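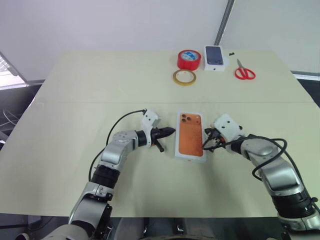

Hi! I'm Mehwish Abbasi and this is the README for Clotside, the two-arm packing project that Babar Gondal and I started in our robotics club in July. The short version: we want a robot to pick up a small box with both arms, turn it, and put it down somewhere else without squashing it. Phone boxes turned out to be great for this (stiff, light, and everybody has one in a drawer). The orange one sits upright between the grippers with its long side pointing away from the robot, and that's the start pose for pretty much everything in this folder. The blue one is the second test box, and it gets swapped in once the orange runs are done.

## What's in here

- `runs/` - 592 recorded runs, both arms, joint positions plus gripper state
- `short/` - 300 of those, trimmed so they start right before the squeeze
- `notes/` - Babar's notes, mostly readable
- `tools/` - playback and the trimming script

File names go box color, task, run number. So `orange_turn_041` is a turn with the orange box. Easy!

## Tasks

**squeeze** - close in from both sides and hold.
**lift** - same, then straight up.
**turn** - lift, quarter turn, set down. This one is my favorite and also the one that fails the most.

Failed runs are still in there, marked `drop` or `slip` in the log. Please don't delete them, I use them for the Plilwood demo - it's our little grip checker and it needs bad grips to learn from.

## Running it

Start with `tools/play.py` and pick any run. Playback goes up to 12 times normal speed, but on the real arms keep it at 1. Check the cable loops before you home the arms, they like to catch on the elbow (the right one especially).

## Still to do

- [ ] same tasks with the tape rolls, which are round and awful
- [ ] a better way to mark the start pose on the table
- [ ] rename the old `bamum_` files, left over from before we settled on a name
- [ ] sort out why `lift` logs sometimes save twice

If you want to add runs, come by on Saturday and grab me or Babar before you power anything up.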